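Startseite | Wissen | Technik | Tiere | Basteln | Für Eltern

Warum hat der Roboter die Weintrauben fallen lassen?

Von Talha Abbasi, 9. April 2026
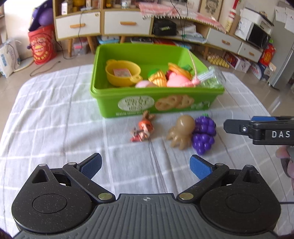

Zwei Greifer beim Aufräumen: Vor der grünen Kiste liegen Spielzeug-Trauben und ein Krake.

Hast du schon einmal ein nasses Stück Seife gehalten? Du drückst ein bisschen zu wenig, und es rutscht weg. Du drückst zu fest, und es springt dir aus der Hand. Mit solchen Problemen kämpfen auch Roboter. In diesem Text erzähle ich dir von einem Fehler, der in unserer Werkstatt passiert ist. Verletzt wurde niemand, aber wir haben viel daraus gelernt.

Unser Roboter heißt Metano. Er soll Spielzeug in eine Kiste räumen. Damit er das lernt, zeigen Menschen ihm die Bewegung vor. Sie nehmen einen Greifer in die Hand und räumen selbst auf, immer und immer wieder. Bei uns waren es 3.463 Versuche. Der Computer schaut sich alle diese Versuche an und sucht, was sie gemeinsam haben: Wohin geht der Greifer? Wann macht er auf? Wann macht er zu?

Die Finger von einem solchen Greifer sind anders als deine. Auf dem Bild sind sie blau und mit Gummi gepolstert. Sie stehen offen und zeigen zueinander. Gummi ist gut, denn es rutscht nicht so leicht wie Metall. Aber zwei Finger sind wenig! Probier es einmal aus: Heb einen Stift nur mit Daumen und Zeigefinger auf. Das geht. Und jetzt versuch das Gleiche mit einem großen, glatten Ball.

Was ist passiert?

Im November sollte Metano zum ersten Mal ganz allein aufräumen. Den Pfirsich hat er gut geschafft, den kleinen Topf auch. Dann kamen die Weintrauben. Metano hat zugegriffen, den Arm gehoben, und auf halbem Weg sind die Trauben heruntergefallen. Der Arm ist aber weitergefahren, bis zur Kiste. Dort hat der Greifer sich geöffnet, obwohl nichts mehr darin war. Danach wollte Metano schon das nächste Spielzeug holen. Er hat gar nicht gemerkt, dass etwas fehlt.

Beim zweiten Fehler war es umgekehrt. Der Krake lag ganz dicht neben den Trauben. Metano wollte nur den Kraken nehmen und hat beide zusammen gepackt. Weil das zu dick war, konnten die Finger nicht richtig schließen. Der Motor hat immer stärker gedrückt und wurde warm. Shazia Jatoi, unsere Ingenieurin, hat sofort auf den roten Knopf geschlagen. Der Strom war weg und der Arm stand still.

Was ist der rote Knopf?

Er heißt Not-Halt. An vielen Maschinen gibt es so einen Knopf, und er ist immer leicht zu erreichen. Wer ihn drückt, stoppt die Maschine. Man muss vorher keinen fragen. Auch wenn man nicht ganz sicher ist, ob es wirklich gefährlich ist, darf man drücken. Nachher kann man in Ruhe nachsehen.

Wie haben wir den Fehler gefunden?

Zuerst haben wir gedacht, die Finger sind kaputt. Shazia hat sie abgeschraubt und geprüft, aber es war alles in Ordnung. Dann haben wir die Versuche noch einmal angesehen. Wir haben bemerkt: Fast immer lagen die Spielsachen einzeln auf dem Tisch. Nur in 87 Versuchen haben sich zwei Sachen berührt. Metano hatte also kaum üben können, was er dann machen soll. Das ist so, als wenn du für die Schule nur das Plusrechnen übst, und im Test kommt Minus.

Dazu kam noch etwas. Menschen spüren in den Fingern, ob sie etwas halten. Metano spürte das nicht. Er hatte nur Bilder, und von oben verdeckt der Greifer manchmal genau das Ding, das er hält.

Was machen wir jetzt anders?

Wir legen die Spielsachen nun absichtlich durcheinander, auch eng aneinander. Außerdem misst Metano jetzt nach dem Zugreifen, wie weit seine Finger offen sind. Sind sie ganz zu, dann hält er nichts und muss es noch einmal versuchen. Und wenn der Motor zu stark drücken muss, lässt er von selbst los. In der letzten Prüfung gab es 20 Durchgänge. In zwei davon sind die Trauben wieder gefallen, aber beide Male hat Metano es gemerkt.

Regeln für den Besuch in der Werkstatt

Bleib hinter der gelben Linie, wenn ein Roboterarm eingeschaltet ist.
Steck nie die Finger zwischen die Greifer, auch nicht, wenn er still steht.
Lange Haare zusammenbinden, Schals ausziehen.
Frag am Anfang, wo der rote Knopf ist.

Wörter zum Merken

Greifer: die „Hand“ von einem Roboter.
Not-Halt: der Knopf, mit dem man eine Maschine schnell stoppt.
Sensor: ein Bauteil, das etwas misst, zum Beispiel Druck oder Wärme.

Diese Seite verwendet Cookies. Mit der weiteren Nutzung stimmst du der Verwendung zu. Frag bitte deine Eltern. OK | Mehr erfahren

© 2026 Stumero Kinderwissen | Kontakt | Impressum | Nach oben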